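Section 7. Setting up a fruit basket for the counter

Applies to the Burdale and Lenow open baskets. Notes by Zarmeena Magsi, revised June 6, 2021.

The leaflet that ships with these baskets promises that woven sides will "keep fruit fresh longer." I have not seen any proof of that, and you should not plan your shopping on it. A basket holds fruit. It lets some air in at the sides and it stops things from rolling onto the floor. Set it up with that in mind and you won't be disappointed.

7.1 Before you start

1. Take the basket out of its wrapping and pull off the card tag. Cut the tie. Tugging it can lift a strand out of the rim.
2. Run a dry cloth around the inside, corners included. New weave sheds bits.
3. Press down on each corner of the base. A slight rock is normal on the Lenow. If it tips when you press, send it back.
4. Pick a spot out of direct sun and away from the stove.

Caution: Do not soak the basket, whatever the label says about it being washable. Wipe it and let it air.

7.2 Checking the fruit

Start with a single banana. Bunches hide their bad side, and you want to see how one piece sits before you fill the thing up.

5. Lay the banana on a clean, light surface and look along its whole length.
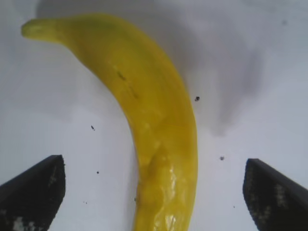
6. Turn it over and do the same on the other side. A few short brown streaks on the skin are nothing to worry about. Splits and weeping spots are, and a banana with either should be eaten now or thrown out.
7. Check the stem. Greenish is fine for a basket you expect to empty over several days.

Note: A glossy skin tells you very little. Plenty of display fruit shines, and so does plenty of the real kind. If you are dressing a counter with display fruit, skip step 6 and go on.

7.3 Placing the basket

8. Set the basket flat with one long side toward you. Leave clear space at one end for sorting. The maker's drawing shows it pushed into a corner, which looks tidy and leaves you nowhere to put anything down.
9. Keep the basket empty until you have it where you want it.
10. Lay the checked banana beside it.
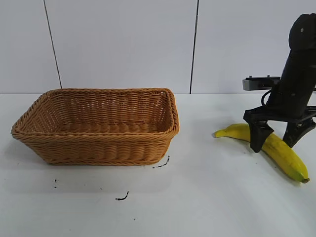 Fig. 7-1. Basket empty, banana alongside on the white tabletop.

Caution: Lift the basket from underneath. The braided rim looks like a handle and people treat it as one. I don't trust it with a full load, and the Burdale leaflet gives no weight limit.

7.4 Loading

11. Lower the banana in over the rim. Don't drop it, even from a few inches. Bruises show up later, and then the basket gets the blame.
12. Lay it lengthwise on the floor of the basket, toward the back wall.
13. Step back and look from the front. You should still be able to see some of it over the front wall. If you can't, you will forget it is there. 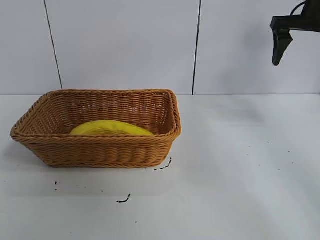

Fig. 7-2. Yellow item resting inside, lower half hidden by the front wall.

14. Add heavier fruit next, one layer only. Apples and oranges go beside the banana, never on it.

Note: Liners are sold for both models. I tried the Ravmont one and saw no difference, apart from one more thing to wash. A folded dish towel does the same job.

7.5 Weekly care

15. Empty the basket completely and shake it out over the sink.
16. Wipe the floor and the inner walls, then let them dry before refilling.

For loose or broken strands, see Section 10.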